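Workshop notes, June

Quick one this month, most of us have been in the shop and not at a keyboard.

The kitchen build is up at the Pruststead end and it works well enough to argue over. For anyone who missed the spring issue - the job is dishes. Two-handed, multi-fingered, at a normal sink with a normal faucet. No special fixtures, no magic bins. If it can't cope with an ordinary double sink it isn't much use at home.

Where we are:

Hands first. Both are on and both close properly now. The left one had a lazy finger for weeks, swapped the tendon line, fine since. Right is stronger but noisier. Somebody please find the good grease, it was on the Haltgate shelf and now it isnt.

Grasping. Cups upright, good. Cups on their side, so-so. Anything round that can roll, bad. The fingers come in from above, nudge it, it goes, and then the hand closes on nothing and looks very pleased with itself. We're trying a slower approach with the thumb down first. Last long session was 73 tries on one shape and a bit over half were keepers, which is better than May by a lot.

Log is up to 1491 attempts total, all shapes. Please write yours in, even the awful ones. Especially the awful ones. Spreadsheet is in the usual folder, tab called Brendale (after the old bench, don't ask for it to be renamed, too many things point at it).

Reach. The far side of the sink is still a stretch. Arm gets there but the wrist runs out of angle just as the fingers need it. Moving the base in closer helps until the forearm wants to be where the counter is. We're leaning towards raising the shoulders 40 mm and living with the ugly bracket. Drawings by next meeting, hopefully.

Software. The Hämäläinen branch is the one to pull. The old one still runs but the finger limits are wrong in it and you'll hear them hit. Build 704 or later. If you're on anything earlier, update before you touch the hands, thanks.

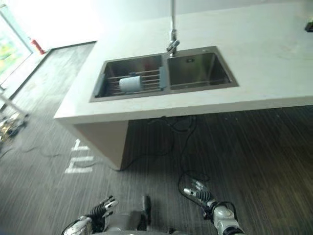
Both hands up at the island, rack across the left basin.

Still to do, in no order: strain relief on the wrist wiring, a softer pad for the palms, second e-stop button, and a proper cable run so the lines stay off the floor. Also want a few more dishes with handles. Chipped is fine. Drop them in the crate inside the door.

Next build evening starts at 6:30, soldering first and then grasp runs until people get hungry. Bring safety glasses, we're short agian. New folks welcome, you don't need to know anything about motors - being able to hold a flashlight steady counts.

Dues thing is on the back page.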